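Robots doing coaster sorting at our shop — what happens to the packing crew?

Posted by dotier_packs in Work & Automation

So we're a small gift company, 67 people, and since June management has been setting up two-arm stations to pick printed coasters and put sets together. I'm on the packing table, five years now. They say no one is losing hours but the schedule already looks different and my lead won't say much. Anybody been thru this? What did your day look like after? Do I ask for training now or wait.

Pankaj Chaudhary
Ask now. We had the same at Forkbridge, two arms per table. Hand sorting went down, but someone still had to reset the table, clear overlaps, pull the bad prints. That person got a new title and a small raise — only because she asked early. The rest of us moved to final boxing. More standing, less chatting. Get the hours promise in writing.

valtunus77
it'll be fine, ours broke every week lol

Nigam
Depends what they count. Ours wanted 357 sets a shift and the arms were slow on anything stacked, so for months we spread stuff out by hand first. Boring job, and your wrists get sore in diferent places. Ask who does the spreading and if it rotates. Also ask who can hit stop.

One of our tables partway into a batch, coasters still on top of each other, arms over both sides:
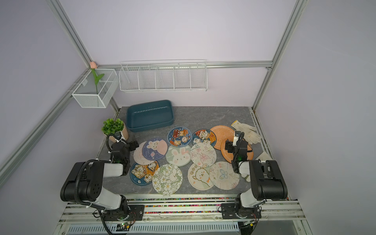
More in Work & Automation
Can my boss change my shift after new machines come in?
Best shoes for concrete floors under $100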